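Nazareno Ferraro services motorcycle brakes at Prundlow, a two-bay shop. He checks fluid every January and replaces it at 2 years regardless of color. "Color tells you very little about water content," he says. "I use a tester, and above 3 percent I flush the system."

Pads get the same treatment. Ferraro measures both sides of each caliper, as a sticking pin wears one pad faster. 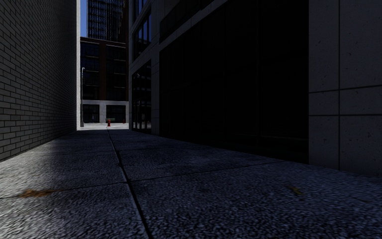 "Clean the pins, grease them, then torque to the manual," he says. "I don't guess at torque."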